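Dostovano Training Fund
Progress report from the Usoler workshop project
Prepared by Pongsak Srisuk
For: Ingrid Pennington, grants office
August 30, 2025

Dear Ms. Pennington,

This report covers the open day, which was the main task of the second part of our grant. The first part, the repair of the room and the new electrical line, was reported to you in January, and I do not repeat it here.

The open day took place in our workshop in the Chaimongkol building. We sent 200 invitations to schools, small factories and families on our street, and 90 visitors signed the book at the door. I had hoped for more people from the factories. Most of them came only in the last hour, when their shift was over, and we had to keep the doors open longer than the program said.

The demonstration was bin picking. The robot arm takes loose objects from a metal bin with a suction cup, and the objects are small toys and blocks of different shapes. We chose this task because visitors understand it quickly, also the children, and because the factories near us have the same problem with their mixed parts. Before the start, each group got a short talk on safety and was shown the line they must not cross.
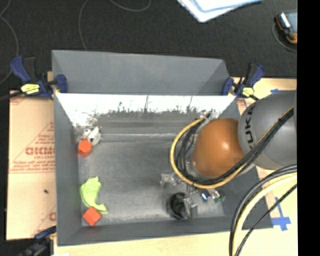
Objects with a flat side are the easy ones for a suction cup. The curved toys are more difficult, and an object that lies close to a wall of the bin is more difficult again, for the arm must come down near the metal without touching it. Our technicians explained this to every group, and many questions were on exactly this point. One school class asked if the arm gets tired. A man from Dastlow, which packs kitchen goods, asked how long it takes to teach a new object, and he stayed to discuss it with us after his group had left.

We had 2 interruptions during the day. The first was a safety stop when a visitor leaned over the line to see better. The second was a fault in the air supply, and it took us a long time to find the loose connection. During this time the visitors were given the talk on training courses earlier than planned. I think this worked well enough, but next time I want a second person who knows the air system, as I was the only one and I was also needed at the door.

The costs of the day were 1256 dollars, and they stay inside the budget line for public events. This sum includes printing, drinks, the rental of chairs and the extra hours of the technicians. The receipts are attached in a separate folder. The chairs were more expensive than in our plan – the price had changed after we wrote the application – so we printed fewer booklets.

In the next period we will do the following:

Visit Dastlow and look at their parts, to see if a short course for their staff makes sense.
Rewrite the safety talk in simpler words and translate it for the parents.
Move the visitor line farther from the table and mark it better on the floor.

One question remains for your office. The application mentions a second open day, but it does not say if it must be in the same building. The school that visited us has offered its hall, and it has more space for chairs. However, moving the arm is slow work and needs a new safety check. I would prefer to stay in the workshop and invite smaller groups. Please let me know if this is acceptable to the fund before we print the new invitations.

With kind regards,
Pongsak Srisuk
Usoler workshop project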